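Cotham Gripper Evaluation Suite

Product number 331-13
Simulation package for parallel grippers and arm controllers

The Cotham Gripper Evaluation Suite allows laboratories and integrators to compare gripper and controller combinations before hardware is purchased. Each combination is run through the same household handling tasks, under the same starting conditions, and the results are recorded in a single report.

The suite is supplied with seven task sets. The kitchen counter set is intended for gripper comparison, as it brings together flat, round and soft objects in one work area. Placement tasks require the arm to lower an item into an open container near the edge of the counter – a position that tests both finger clearance and wrist control.

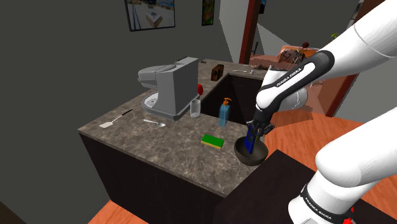

Kitchen counter set: Franka Emika arm with parallel gripper, placing a dark blue object in a round bowl.

Users may substitute their own finger geometry, adjust grip force and closing speed, or connect an external controller. Object positions can be fixed or varied between trials. Where two grippers are to be compared, the suite applies an identical sequence of positions to both.

Included with each license
Seven task sets with editable object positions
Controller interface and sample configurations
Report templates for grasp, transfer and release
Printed setup guide

Requirements
A workstation with a dedicated graphics card is required. Arm and gripper models not included in the standard library may be imported by the user or prepared by Cotham on request.

Support and training
Licenses are issued for one site and include 13 months of technical support. A training course lasting 2 days is offered each October at the Garkow office. Inquiries concerning gripper models should be directed to Mohit Bhatia, Applications. Inquiries concerning controllers should be directed to Wellington Macedo, Integration.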